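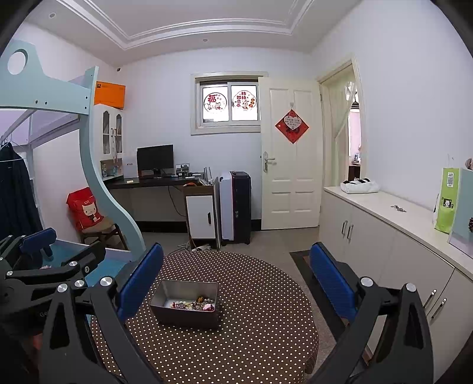
Bead box, dotted cloth, pieces in a pile.

December, notebook continued – bracelets, stringing repairs, storage.

Back on the jewelry box. Put it off all month. Same problem as last winter: things go in separately and come out in one lump. Today's job is get the pieces apart, look at each one on a cloth, decide restring / clean / leave, write it down. No repairs today except if something is about to fail.

Set up on the round table in the bedroom, brown polka dot cloth. Not the desk. The desk is hard and beads bounce off it and go behind things. The cloth has enough grip that a round bead stays where you put it, mostly. Cream dots are annoying when you're hunting a seed bead the same color. Would prefer plain brown. Next time turn it over and see if the back is plain.

Pulling apart. Don't tug. Lift the top piece, see what comes up with it, set the whole clump down flat, then work the loosest end out. Chains last. The charms hook into the gaps between beads, a small jump ring that isn't fully closed will grab anything. Checked every ring with the fine pliers as I went. Rule from Agathe's page in the front of this notebook: close rings by twisting sideways, never by squeezing the ends toward each other. I still squeeze when I'm in a hurry. Don't.

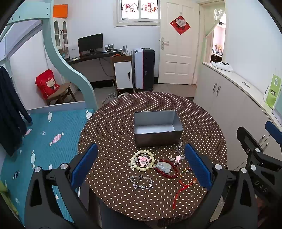
Rosine read this page over my shoulder and asked why I keep using the tin at all, if every piece comes out of it tangled. She'd rather hang everything on hooks and be done. Her point is that a box is fine for earrings and bad for anything with a tail or a chain. Fair. But hooks mean the elastic ones hang under their own weight for months and I don't like that either, esp. with stone on them. So flat, but separated. See storage notes further down.

Notes by piece, in the order I did them:

Pale yellow-green beads, round. On elastic. Stretch feels tired, doesn't snap back all the way. Knot is hidden inside a bead, can't see it, can feel it. Restring. Use the Stekine cord, the 0.8, not the cheap stuff from the drawer. Pre-stretch it first, I skipped that last time and the bracelet was loose inside two weeks. Pink charm goes back on the same spot, take a photo of the order before cutting.

Dark red beads with the big carved pendant, grey-green. The pendant is heavy for the string it's on. All the strain is at the two beads either side of it. Looked at those holes with the loupe and one has a rough edge, wich will saw through the cord sooner or later. Smooth with the bead reamer, wet, slowly. Then restring doubled through the center. Don't know what the stone is. Gaëtan says jade, Gaëtan says jade about everything green. Leave it as "green stone" in the list until somebody who knows looks at it. No ultrasonic, no vinegar, damp cloth only.

Thin silver chain with little charms. Ok. Clasp is stiff but holds. One drop of oil on the spring, wipe off the extra. Dull in places, polishing cloth is enough. Don't use paste on it, paste gets in behind the charms and dries white and then it's an evening with a toothpick.

Silver chain with beads and charms (heart, small pink one, the round bead with the bow thing). Most tangled of the lot, this is the one that hooks everybody else. The heart ring was open by a hair. Closed. The bow bead slides, I'd like a stopper each side. Ask Sandrine H. if she has any of the small rubber-lined ones left from the Langlois order, otherwise buy. NB Sandrine H., not Sandrine C., I mixed them up last time and got a bag of crimp tubes.

Red braided cord, yellow and greenish threads. Long tail, knot at the end. Braid is good. Tail knot is small and I don't trust it. Thread ends: dab of fray stop, let it dry flat overnight. Do not melt the end with a lighter without testing a scrap first, if it's cotton it'll just burn. No shortening of the tail until it's been tried on a wrist, too long is fixable and too short isn't.

Storage. Options looked at:

– Small zip bags, one piece each, flat in the tin. Cheap. Pack of 400 from Vulteo, way more than we need but the smaller pack costs nearly the same. Silver will keep better too with the air squeezed out.
– Divider tray cut from card and felt. Nicer. Takes an evening. Chains can still crawl over the walls if the lid isn't snug on top.
– The Ollholm insert. 18 compartments, all of them too small for the red tail unless you coil it. No.

Going with bags now and a felt divider when I have time (so, never). Chain pieces: do up the clasp and leave the last inch sticking out of the bag opening, then close the zip up to it. Holds the chain straight. Works for necklaces so should work for these.

Left to do
restring pale beads
ream + restring red beads
fray stop on braid
stoppers for bow bead (ask S.H.)
order bags
turn the tablecloth over and check the back
wipe out tin before anything goes back, fine grit collects in the corners and scratches

Stopped at 9 to free up the table. The loupe goes back in Agathe's drawer, top one, left side. Pliers are with me untill the red beads are done.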